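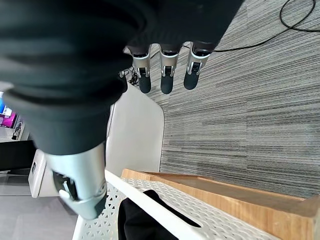

Hand over the white rack, new fabric cover on. Black cloth underneath.

Hello all, catching up with the list after a very good month on Werkitine at the Flemwood workshop. First, the question from May:

> Has anyone got a cover on the hand that doesn't bunch up at
> the knuckles? Mine rides down over the finger joints and after
> 40 closes it's in the hinge. Also curious whether you are still
> doing the washer door with the thumb or have given up on that.

Yes to the cover, and I'm really pleased with it! Cut it much bigger than you think you need. My first one was a snug fit and did exactly what yours does. The new one is baggy over the back of the hand and stops short of the silver finger joints. I ran 200 open and close cycles on the bench and the hem stayed put. Pattern is in the Flurneck folder, the sheet marked 9. Ignore the earlier ones, the thumb hole is wrong on all of them.

As for the door, I have given up on the thumb. Flat fingertips on the glass are so much nicer - the rubber pads grip well and you can push without having to find the rim first.
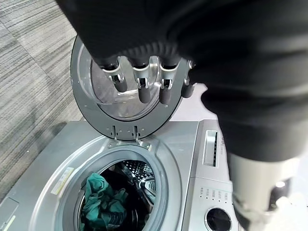 Fingertips on the door glass, washing still in the drum.

The curve of the glass caught me out. If all the fingers are told to go to the same depth, the outer ones arrive late and the hand twists. I now let each finger close until it feels contact and only then move the arm. The Asfaw driver boards report motor current quickly enough for this, though I had to turn the smoothing down to 40 before it behaved. (The default is far too sleepy for touching anything.)
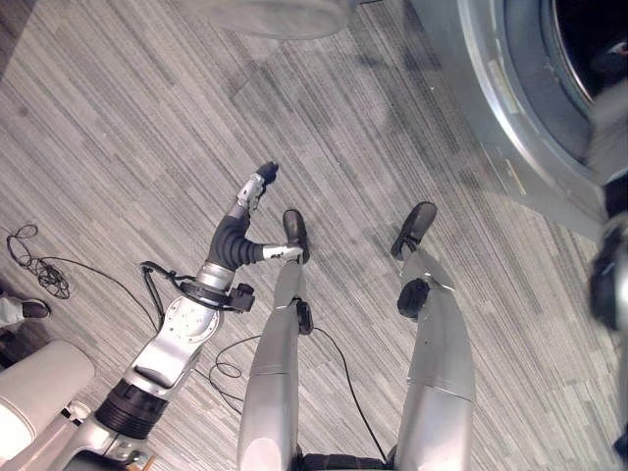 Looking down past the legs. Loose cable on the carpet.

Cables are my next job, as you can tell. I've had a go with clips along the forearm and they're fine until the elbow bends a long way, then they ping off across the room. If you have a sleeve or a spiral wrap that copes with a full bend, please tell me the make and the size. I would also like to hear how you bring the leg wiring up into the body, as I don't want a loop where the feet can get at it.

The other thing I've been playing with is carrying the basket with both arms.

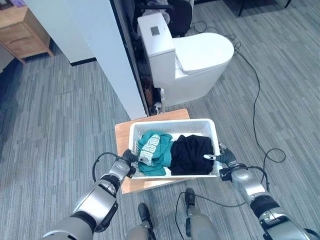 Gripping by the short ends suits me better than going underneath, mostly on account of the stool top, which leaves no room for fingers below. Both arms share one target point in the middle of the basket and work out their own positions from that. It's a lovely simple bit of code and I'm happy to post it. Keep the lift slow, and start with the basket empty while you find your grip force.

Does anyone else use the shared target trick, and what do you do when one side slips? At the moment I just stop both arms and lower.

I'm in the workshop most evenings from seven if you'd like to bring a hand along and try the cover on it.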